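Stainless racking for the packing room: worth it?

Tritar_Tam
Finally got a morning in the packing room at Sidport and I'm in love with the racking! Perforated uprights, so the shelf rails bolt on wherever you fancy, and blue bins kept low where you can reach them. I want this at home.
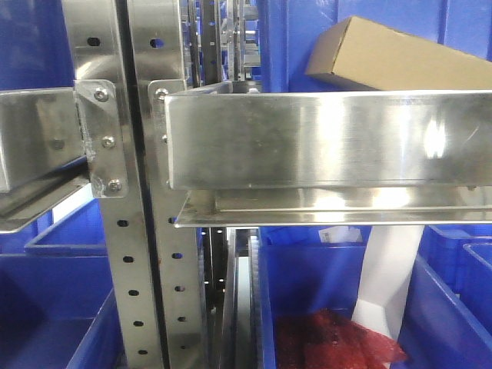

Bolted rails, brown box on top, blue bins underneath

Has anyone priced up stainless like this?

quintero88
Lovely stuff, but ouch. I was quoted 900 for one bay and 143 for extra rails. Painted steel holds a box just as well.

Tritar_Tam
Fair, but painted chips! Mine looked awful by June.

binlid
Is that weld patch by the bolts meant to look so rough? I'd want it cleaned up at that price.

Tritar_Tam
Ha, I hadn't spotted it. Doesn't bother me, it's a shelf!

The other thing I loved was the rollers. You can lay a flattened box right on them, with a crate just behind, and it's all at hand. I do my folding on the floor at the moment and my knees hate me for it.
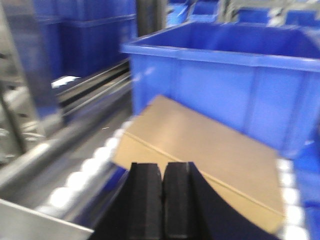
I'd happily have a short run of those along one wall, even 8 feet, and put the big blue crates at the far end for whatever's next to go out.

quintero88
Don't agree on rollers for folding. Everything slides about. Flat bench every time, then rollers after.

binlid
With quintero on this one. Vutia do a bench with a roller section at one end, might suit you both?

Tritar_Tam
Ooh, that could be the answer. Off to measure the wall!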